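Edgebander and Panel Saw Operator, Late Shift

Stoltum makes cabinet parts for other people's kitchens. We cut, edge, drill and stack, and then a truck takes it all away and somebody else gets to install it and hear about the color. If you've opened a cupboard door in a mid-priced apartment building in this part of the state, there's a fair chance we made it, and a fair chance you never thought about it. We're fine with that.

We need one more operator for the late shift. The last one moved to days after asking politely for three years.

What the job is

You'll run the edgebander most of the time and the beam saw when the saw operator is on break, on vacation or arguing with the saw. The edgebander is older than the rest of the line and has opinions about humidity. You'll learn to change glue, set the trimming heads, and spot a bad corner before it goes down to drilling with 2281 other parts on the same order. You'll also sweep. Everyone sweeps, including the plant manager, though he does it badly.

The shift starts at 3 p.m. and ends at 11:30 p.m. with a half-hour meal break and two short ones. Overtime comes up in August, when every school and landlord in the county remembers it wanted new cabinets.

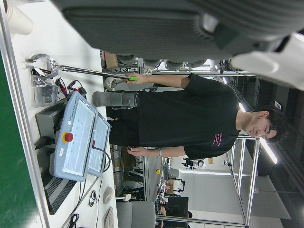

Marisela wrote in under the last version of this ad to say that "competitive pay" told her nothing, and that she'd closed the page right there and gone to look at warehouse jobs. Fair enough. Pay starts at 18 dollars an hour plus a shift premium of 15 percent, and goes up after your first 90 days if you've kept your fingers and most of your patience. It's reviewed once a year after that.

What we'd like you to have

Some time in a wood shop, a cabinet plant or any place where sheet goods go in one end and parts come out the other. One year is good. More is better, up to the point where you tell us how they did it at your last place before you've found the restroom.

You should be able to read a cut list and a tape measure, both in inches and in millimeters. Our software, Gamitetti, works in millimeters, and our customers work in inches and optimism. You don't need to know Gamitetti already. The training takes two afternoons, and the second one is mostly about printing labels.

You'll be on your feet for the whole shift and lifting panels with a partner. Closed-toe safety shoes are required. We pay for one pair a year and have no say in how ugly they are.

What you get

Health and dental after 60 days. 13 paid days off in your first year, plus the usual holidays. A dust collection system that was replaced last winter and is now merely loud. Free parking at the Stevgate Road entrance, where the potholes have been reported.
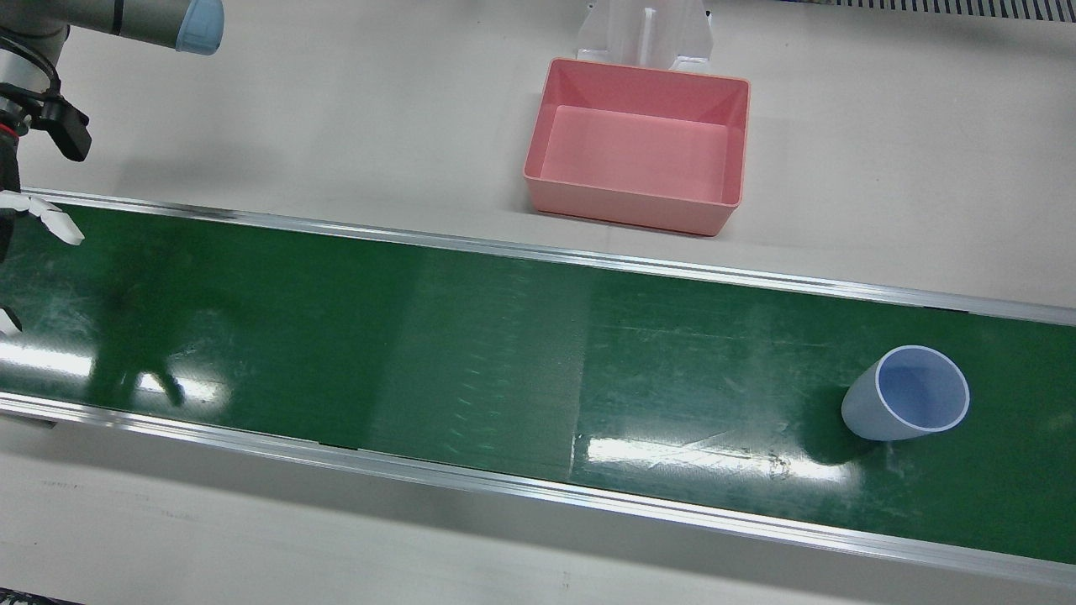

Do I need to know how to program a CNC router to apply?
The routers belong to the day crew, and nobody on lates writes programs. If you'd like to learn, ask once you've been here six months and we'll put you with someone who knows.

We also run a second, smaller building across the lot under the name Naseri, where the curved work and the veneer get done. Late shift people sometimes move over there after a year or two. It's quieter, the parts are nicer, and the coffee maker works. Don't mention this in your interview as your main reason for applying to Stoltum, even if it is.

How to apply

Send a resume or a plain letter with your last two jobs and a phone number we can call before 3 p.m. Drop it at the front office or use the form on this page. The form will ask for a cover letter. Type anything in that box and it will let you through.

If we like what we read, you'll come in for an hour, walk the line and edge a few scrap panels with the lead operator. Please bring your own ear protection if you're particular about it. Ours is orange foam and comes out of a bucket.

The job stays open until it's filled.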